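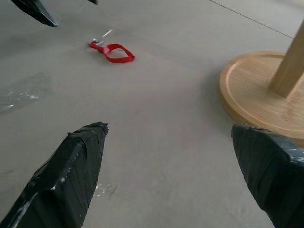 O kit Ondora vale o dinheiro para um laboratório de ensino?
Vale para quem já tem um braço, tempo e alguém que saiba ler um manual com espírito crítico. Para uma turma que quer ter resultados na primeira aula, recomendamos esperar pela próxima versão do software.

Relatório do projecto Fatberg
Soudabeh Mazandarani e Tiina Harju
Unidade curricular de Projecto em Automação, entrega de Maio

1. O que nos pediram

O enunciado tinha uma página e podia ter tido uma linha: escolher um produto comercial de automação, usá-lo durante o semestre e dizer se o departamento o deve comprar. Escolhemos o Ondora, um kit de garras e software para braços de bancada, fabricado pela Relositz. O preço de catálogo é de 2000 euros, sem o braço. Não comprámos nada. A Dogar, que distribui a marca, tem um serviço de empréstimo de 60 dias para escolas, e foi esse serviço que usámos, com formulário, caução e um telefonema em que nos perguntaram se éramos uma empresa. Respondemos que ainda não.

O nome Fatberg foi escolhido pela Tiina na noite em que era preciso preencher o campo "nome do projecto". O objectivo era apanhar tralha do chão e evitar que se acumulasse, de modo que o nome acabou por se justificar sozinho. O professor pediu que o explicássemos na apresentação oral. Vamos tentar evitar.

2. O que vem na caixa

O kit traz as garras com dedos compridos, a placa de controlo, a câmara para o pulso, cabos e uma licença de software de um ano. Traz ainda uma folha de início rápido, que é de facto rápida: termina no ponto em que o cabo está ligado. Tudo o resto está no manual em PDF, onde há dois capítulos com o número 4. Um deles trata da calibração da câmara e o outro também, com valores diferentes. Seguimos o segundo e correu melhor.

A montagem mecânica foi a parte agradável. Os parafusos são todos do mesmo tamanho, as peças só encaixam numa posição e o conjunto fica firme. Quem desenhou o hardware merecia colegas de software mais simpáticos.

3. Os dedos e a fita

Os dedos são a primeira coisa que se deve discutir antes de assinar seja o que for. De origem são lisos, bonitos no catálogo e com uma vocação clara para deixar cair coisas. A Soudabeh revestiu-os com fita preta mate, em camadas sobrepostas, e a diferença notou-se logo na fita vermelha, um dos nossos objectos de teste. Sem revestimento, ela escorregava entre os dedos. Com ele, passou a subir do chão na maioria das vezes.

O revestimento tem um custo em manutenção. As pontas ganham riscos e pontinhos brancos, e junto à extremidade o material começa a parecer gasto. A Relositz vende umas capas próprias, que o catálogo descreve como "acessório recomendado". Pedimos um par para comparação e a Dogar respondeu que estava esgotado, pelo que a comparação fica para quem vier a seguir.

4. Os objectos de teste

Queríamos coisas que existissem em qualquer sala e que falhassem de maneiras diferentes. Duas ocuparam-nos quase todo o tempo.

A fita vermelha é estreita, lisa e tem numa das pontas um pequeno clipe transparente. Pousada no chão enrola-se como lhe apetece, num dos casos numa espécie de coração, o que nos comoveu menos do que devia às nove da noite. Para o software, cada pousada é um objecto novo. O clipe é pior: transparente sobre um chão cinzento-claro, reduz-se a uns reflexos prateados. O detector do Ondora via muito bem o vermelho e ignorava o clipe, e as propostas de preensão saíam sempre centradas na parte mais larga do laço.

O suporte de madeira clara tem uma base redonda com rebordo elevado e um poste quadrado ao centro. Parecia o objecto fácil. O poste é, de facto, uma maravilha de agarrar. O problema está na aproximação por baixo: quando o braço procurava a fita pousada perto do suporte, o planeador levava a ponta do dedo direito para muito perto do rebordo e tratava a folga como se fosse uma avenida. O parâmetro que controla esta distância existe. Está num menu chamado "Aparência".

O próprio chão deu luta. É uma superfície clara e lisa com uma junta entre painéis, e o detector insistiu em propor a junta como objecto comprido e fino. Os bocados de fita-cola transparente também lhe interessavam. Desligámos a categoria "cabos" e o entusiasmo passou-lhe.

5. Resultados

A prova final foi a que a Relositz sugere no manual: 60 tentativas seguidas com um objecto rígido isolado, neste caso o suporte, agarrado pelo poste. O kit acertou 59. A falhada foi a primeira, o que dá uma ideia do que acontece quando se esquece o passo de aquecimento descrito no capítulo 4 (no outro).

Com a fita não repetimos a prova completa. Mudámos o revestimento dos dedos e a altura de aproximação a meio das sessões e misturar esses números seria uma aldrabice com casas decimais. Ficam as observações que fizemos no caderno:

– a preensão pelo laço funciona se os dedos descerem quase até ao chão;
– a preensão pelo nó é a mais segura, mas tem de ser indicada à mão;
– pelo clipe, nunca conseguimos que o software fizesse sequer uma proposta.

A altura de descida foi o ajuste mais demorado. Um pouco alto demais e os dedos fecham-se sobre o ar com grande convicção. Um pouco baixo demais e o braço pára com o erro 2, "contacto inesperado", que para um kit destinado a apanhar coisas do chão nos pareceu uma surpresa evitável.

6. O serviço de empréstimo

A Dogar entregou o kit quando disse que entregava e respondeu aos emails no próprio dia. A assistência técnica, porém, é da Relositz e funciona por um formulário que obriga a escolher o sector de actividade numa lista onde não consta o ensino. Escolhemos "panificação industrial". A resposta chegou, era competente e resolveu o problema da licença, embora desejasse as maiores felicidades à nossa linha de produção.

A caução só é devolvida depois de inspeccionado o material. O contrato diz que os dedos devem regressar "no estado de origem", de modo que a última tarde do projecto está reservada a tirar fita e cola com paciência. Quem repetir este trabalho deve perguntar à Dogar, por escrito, se o revestimento é permitido.

7. Recomendação

Recomendamos a compra de um kit, um só, para a sala de projecto. Para as aulas de introdução o software ainda exige demasiado acompanhamento, e metade da aula iria para a calibração. Deve ser negociada a inclusão das capas no preço e pedida a versão corrigida do manual, que a Relositz nos garantiu estar em revisão.

O que ficou por fazer: testar a garra com objectos transparentes sobre um fundo escuro, medir quanto tempo dura o revestimento antes de ter de ser trocado e experimentar duas fitas cruzadas no chão. Os ficheiros de configuração estão na pasta partilhada do grupo, com as alturas de descida anotadas pela Soudabeh e os nomes dos ficheiros escolhidos pela Tiina. O índice está no ficheiro "ler_primeiro".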